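3.2 Student task: sorting toiletries

The second task was set up by the Nokville student team as their term project. Two arms share one table and put toothbrushes and small bottles into a clear container. The team picked the items in November and kept them fixed for all 122 trials.
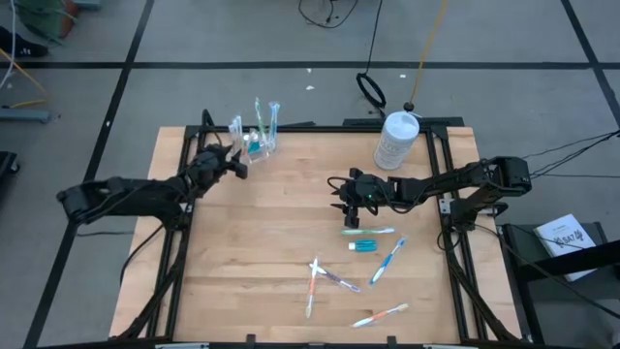
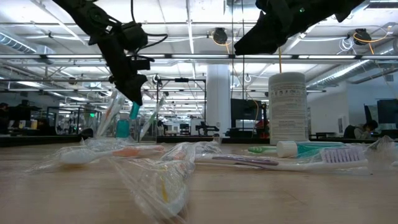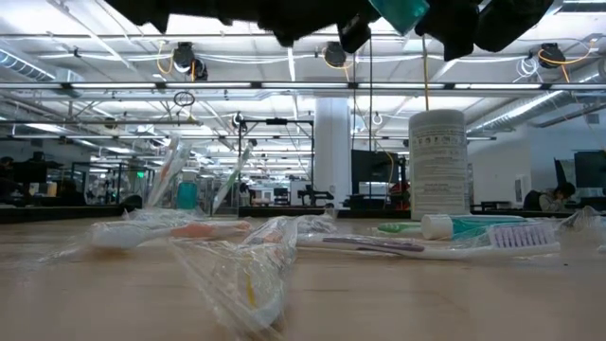
Figure 4. The two-arm workspace with toothbrushes on the table, from three viewpoints.

Scoring was done by the students from the recordings. A trial counted as complete when every item stood in the container, and 75 trials met this rule. Most of the lost time came from packaging. Loose clear plastic, like the wrapping on the white and orange toothbrush in the second view, gave the fingers little to close on - the team's first grasp planner, Dirska, often aimed at the film and missed the handle. The second planner, Brunet, was trained on 182 extra grasps of wrapped brushes and was used for the remaining trials.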